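We use cookies to keep this site running and to remember your settings. By continuing to read you accept our cookie policy. Accept / Manage preferences

November, late evening, tea going cold

Back from the shop with sore feet and green fuzz on both sleeves, so it must have been a flower night! I've been trying to write one of these after every session and I've skipped the last few, which means I now have to reconstruct a whole stretch of arm-fiddling from the backs of receipts. Serves me right.

So, where was I. The big change since I last wrote is the green mat. I'd been working on the bare table for ages (pale wood, very nice to look at, terrible for telling a white petal from a reflection) and I finally gave in and covered the work area. Big improvement. The white tulips practically shout at me now. The black rail goes around all four edges, and I do keep knocking my knuckles on it when I reach across, but it gives me something solid to measure from and I've stopped arguing with myself about where zero is.

I got the joint offsets redone before I did anything else tonight. Dull, dull work. I move a joint, write down the number, move it back, write down the number again, and then wonder why those two numbers aren't friends. The shoulder was fine. The wrist was the one misbehaving, and I'm fairly sure it's the cables. They loop up over the top of it, and when it rolls far enough they tug, only a little, but a little at the wrist is a lot at the fingertips. I've moved the tie twice. Too tight and it pulls, too loose and it flops down in front of the gripper like bangs that need cutting. I'm going to try one of those springy sleeves from Magbanua next month when I've forgiven myself for the last order.

Anyway, stems! The whole project (I've started calling it Dirico in my notes, because "flower thing" looked sad at the top of the page) comes down to picking up a stem and standing it in a bottle without bullying the bloom. That's it. A kid could do it with one hand while eating a sandwich. I've been at it since summer and I still hold my breath every time the fingers come down.

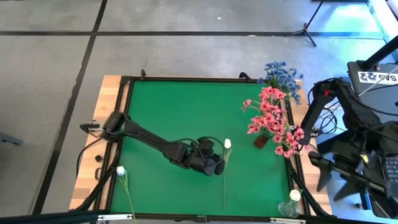 What I keep getting wrong is where to grab. My first idea was to go in right under the head, since that's the part that's easiest to find, and then the whole long stem swings around underneath like a tail and there's no way on earth it's going into a narrow neck. Grab too low and the head droops and drags. There's a sweet spot somewhere in between and it moves depending on how the stem is lying. Tonight I tried working it out from the angle, with a bit of math I scribbled at lunch, and I got 4 good lifts in a row! Four! I did a small dance. Then on the next one it closed on pure air with tremendous confidence and went sailing off to the bottle holding nothing.

I logged that one too. I'm up to run 492, if the counter is to be believed, and I've promised myself I'll keep the bad ones. They're more useful than the good ones if I ever sit down and read them properly.

The glass bottle is its own little saga. It's clear and it's small, and I love how it looks with a flower in it, and it's a pain in the neck for everything else. I nearly swapped it for a mug a while back. But I want the thing to look pretty at the end, that's the whole point, so the bottle stays and I'll suffer. Same reason I keep the pink bouquet in its brown pot and the blue bunch at that end of the mat. They make it harder, sure. The arm has to treat them as stuff to stay out of, and I've had to shrink its reach on that side so it doesn't go plowing into the petals. But a bare mat with one tulip on it was getting depressing.

Other business, before I forget it all:

The file from tonight is saved as 1824, and the one before it is junk, so don't open the one before it, future me. I mean it.

Finger pads. I've been using the rubbery ones from Ernano and they grip beautifully, a bit too beautifully. When the fingers open the stem sometimes hangs on for a second and then drops crooked. I might dust them with talc. I might cut them narrower. I might do both and not know which one helped, knowing me.

Speed. I bumped it up by a notch near the end of the evening because I was impatient, and the wrist started to shiver at the bottom of the move. Put it back. Slow is fine, flowers aren't going anywhere.

Need more tape, more zip ties, and a better stool. My back is making a noise like the old Drametti gearbox I took apart in the spring (the one that's still in a shoebox under my bed, in more pieces than I remember removing).

Next time I want to start with a stem that's hanging off past the rail, which I've been dodging. I think it needs to drag it in a bit first and then pick it up, two moves, and I haven't got a clue yet how to tell it when the dragging part is done. I had half an idea on the walk home and lost it at the crosswalk. Maybe it'll come back in the shower.

Bed now. Shirt goes in the wash, fuzz and all.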